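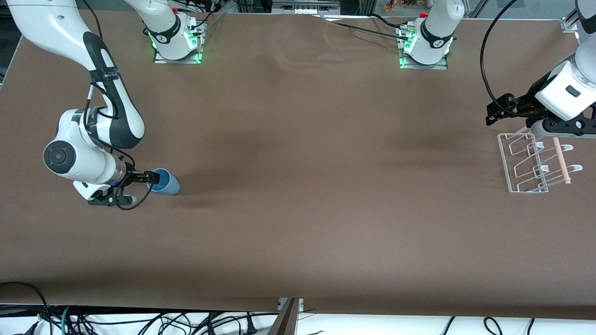
Heledd Trevor has asked whether the Barnska Winter Song Week will keep its old ticketing arrangement now that the chapel is closed for roof repairs. It will, with changes. Evening concerts move to the Dasa Hall, which seats 400 against the chapel's 800, so each programme will be given twice, at 17.30 and 20.30. Tickets are valid for the printed time only and cannot be swapped at the door.

Season passes bought before 2021-10-11 remain valid. Holders must choose a sitting for each concert by post or at the box office. Passes with no choice recorded will be placed in the later sitting.

The choral workshops stay in the school and are limited to two per person. Scores are lent against a deposit, returned when the score is handed back. The organ recital is put off until March. Refunds for it go to the card used for payment.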